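Ovalo Push-Button Boxes — single-button stations in gray and yellow

I've been selling switches, knobs and little electrical odds and ends out of my workshop for 11 years, and push-button boxes are still the thing I get the most emails about. So I figured they should have a proper page instead of a line in the parts list!

The Ovalo is a one-button box. One housing, one button on top, and you wire it to whatever you like (a lamp, a buzzer, a door chime for the back of the shop, a scoreboard). I carry it in two housings, the light gray and the yellow, and with three different buttons. Most people buy a few at once and line them up, and I'd say that's where they really shine, because the flat sides sit right up against each other and you get a nice tidy row.

The buttons

Small round red. This one is the low-profile choice. It sits toward the back of the top face, so there's a bit of housing in front of it to rest your fingers on. I like it for anything you don't want bumped by a sleeve.

Red mushroom. Same gray housing, wider head, easy to find without looking. It pops right back up when you let go. Please note it's a plain momentary button and NOT an emergency stop. It doesn't latch, it isn't rated for safety circuits, and I won't sell it to you for that job. If you need a real stop button, write to me and I'll point you to the Ketilsson range, which I can order in.

Big green dome. My favorite by a mile. It comes on the yellow housing and it nearly fills the top, so you can hit it with a thumb, a palm or an elbow. I've had people buy it for quiz nights, for a kids' museum table, for a grandparent with stiff hands who wanted one simple button for the reading lamp. The yellow box stands slightly taller than the gray ones, so if you're cutting a panel or a tray to hold a mixed row, check your depth before you glue anything. (I didn't. I had to sand down a whole tray.)

Putting them together

The base comes off with 4 screws. Inside you'll find a pair of screw terminals and plenty of room to turn the wire around. I'd feed the cable in first, then strip it, then tighten — doing it the other way round is how you end up with a nicely finished wire on the wrong side of the hole. Cable isn't included. Any thin two-core will do, and I keep the Inetti stuff on a roll if you'd like me to throw a length in with your order.

These are for low-voltage projects only. Please don't put house current through them.

As for standing them up, there are no feet in the box. On a smooth table they'll creep a little if you press hard on the front edge of the dome, and over an afternoon of quiz night your neat row turns into a wandering one. A rubbery mat underneath helps a lot, or a dab of removable putty under each base. For something permanent, drill through the base from the inside and screw it straight down. The plastic drills cleanly as long as you go slow.

How they compare with the Pirov

I used to stock the Pirov boxes, and some of you still ask. They were fine! The lid was fiddly, though, and the red faded to a kind of salmon if you left them near a window. I switched over one May and haven't missed them. If you already have Pirov buttons at home, the round red one will fit the Ovalo housing with no changes. The mushroom won't, the neck is too fat.

A few things people ask

Can I swap colors? Yes, the caps unscrew by hand. A green dome on a gray housing looks a bit top-heavy to me, but it fits.

Do they light up? No. I've asked the maker more than once.

Are they loud? There's a soft click on the small red one, and more of a thunk from the dome. Kids love the thunk.

Can I get them outdoors? Under a porch roof, sure. In the rain, no, there's no seal around the button.

Do you do bulk? I keep 100 or so housings on the shelf, more gray than yellow. For anything bigger than that, write to me first so I can check how long the wait is.

Ordering

The catalog number for the whole family is 949, and you pick the housing and button when you add it to the cart. If you want a mixed row like mine, two gray with red and one yellow with green, just say "the trio" in the order notes and I'll pack them together. Unused boxes can come back any time as long as the screws are still with them.
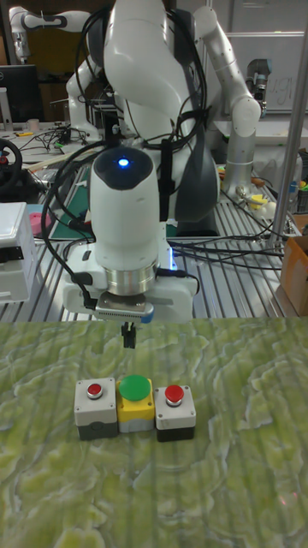
The trio: red, green, red, with the yellow box in the middle.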